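Enregistrer des démonstrations avec les pinces à main : fiche du club Brilon

Fiche destinée aux équipes qui préparent l'épreuve « ustensiles » de la coupe Stitgate. La tâche consiste à prendre une spatule et à l'accrocher à un porte-tasses. Elle suppose que les deux pinces sont déjà montées et que Jamo est installé sur le poste.

1. Préparer la table

Placez le porte-tasses vers le milieu du plateau. Retirez tout ce qui ne sert pas à la tâche. Faites passer les câbles des pinces par les côtés, avec assez de mou pour lever les bras sans tirer dessus.

2. Lancer une session

Ouvrez Jamo, créez une session et donnez-lui le nom de l'équipe suivi du numéro de la tâche. Fermez complètement les deux pinces, puis ouvrez-les en grand, et validez l'étalonnage. Si la valeur affichée pince fermée dépasse 4, recommencez.

3. Faire le geste

Partez toujours les mains écartées, une de chaque côté du support. Saisissez la spatule par le manche avec la pince droite et serrez jusqu'à ce qu'elle ne pivote plus.
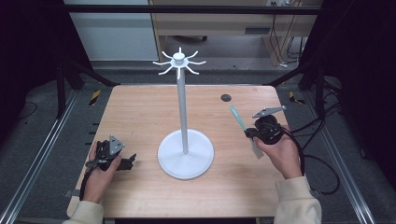

Amenez ensuite l'ustensile vers les crochets sans accélérer. La pince gauche peut stabiliser le mât, mais elle ne doit pas soulever le socle. Une fois la spatule accrochée, ouvrez la pince droite, reculez les deux mains et attendez 2 secondes avant d'arrêter l'enregistrement.

Un geste raté se garde s'il est rattrapé dans la même prise. Si la spatule tombe par terre, supprimez la prise.

4. Trier et envoyer

Relisez chaque prise en vitesse rapide. Les fichiers de moins de 2000 Ko sont en général incomplets, il faut les ouvrir un par un. Gardez au moins 13 prises valides par élève, puis copiez le dossier dans l'espace Ryu de l'équipe.

Changez l'orientation du porte-tasses d'une prise à l'autre. L'an dernier, tous nos essais avaient été faits avec le même crochet et le modèle ne savait viser que celui-là.

Pour les problèmes d'étalonnage, voir Ju-won Na. Fiche mise à jour le 29/04/2026.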